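Visit Report: Cable Handling Demonstration at the Bestico Open Day

By Valdir Frota
Tuesday, October 15, 2024

1. Purpose of the visit

Our project asks how a two-armed robot could learn to tidy cables. In September we had read a lot about it but had seen very little, so our supervisor suggested the open day at Bestico, a small company that trains robots for packing and repair work. I went with 11 other students from our year.

The demonstration I cared about was called Cudano. It is the company's cable project, and it runs in two parts. First, people do the task by hand many times over. Then the recordings are used to train the robot, which is called Jakico. We saw both parts, but most of this report is about the first.

2. The hand work

The tasks are kept short. A person picks up a cable or a pair of earphones, frees it, straightens it and winds it. The items are ordinary ones that anybody might have in a drawer. The staff told us they want 100 good recordings of each task before they train on it, and that they had 104 for winding when we came.

What I noticed most was how much the two hands differ in their work. One hand holds and the other pinches, and they swap often. When I tried it myself I could not say afterward which hand had started.
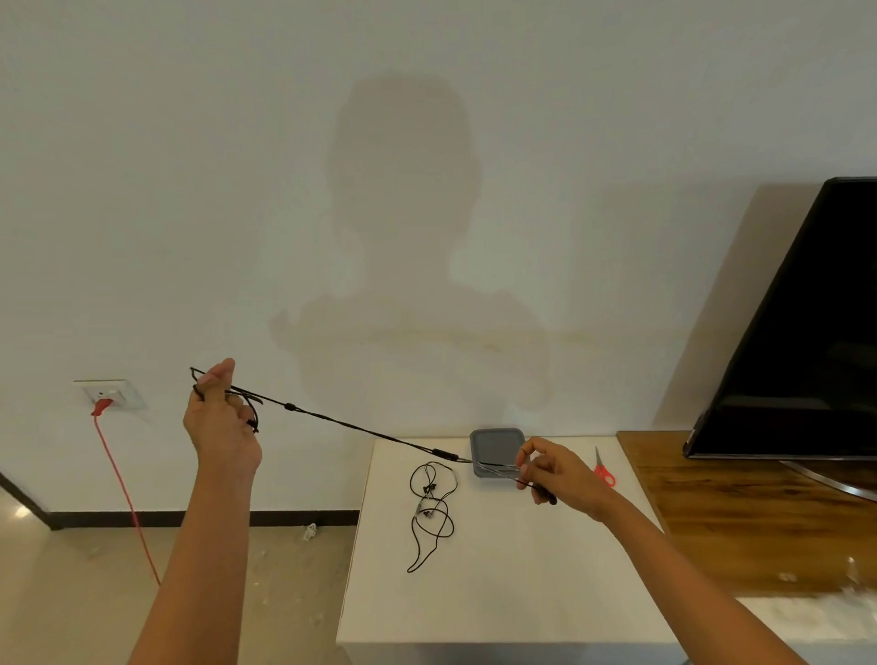
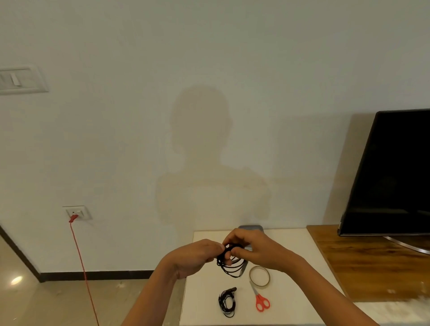

Student Robotics Project, Cable Handling Team

The first picture shows a cord pulled tight between the hands, with a loop of it still around the fingers of the left. The earphones on the table are the kind of tangle we were asked to try next. In the second, a coiled cable is held up in both hands over the table. A person can feel when a cord is tight. A camera can only see that it has gone straight, and we talked about this for some time with the staff.

3. The robot

Jakico was in the next room. It was given a single cable, laid out in a loose S shape, and it wound it in 30 seconds. The second try failed – one gripper let go early and the coil opened up. The operator reset the cable and ran it again, and the third try worked.

We asked whether it could handle two cables at once. The answer was no. They had tried it, but the robot tends to pick up both together and pull the knot tighter. Scissors and tape are part of a later task, cutting and bundling, that has not been trained yet.

4. What we will use

We had planned to start with untangling. After the visit we changed the order and will start with winding one cable, then move on to straightening. Untangling is left for the spring if there is time.

We will also write down failed tries. Bestico keeps theirs in a separate folder called Tavares, and the staff said they look through it more than the good ones.

One question is still open. We do not know yet if our own grippers can hold a thin earphone cord without letting it slip – the smallest cable we have tested is a phone charger. That test is next on our list.

Last updated: October 2024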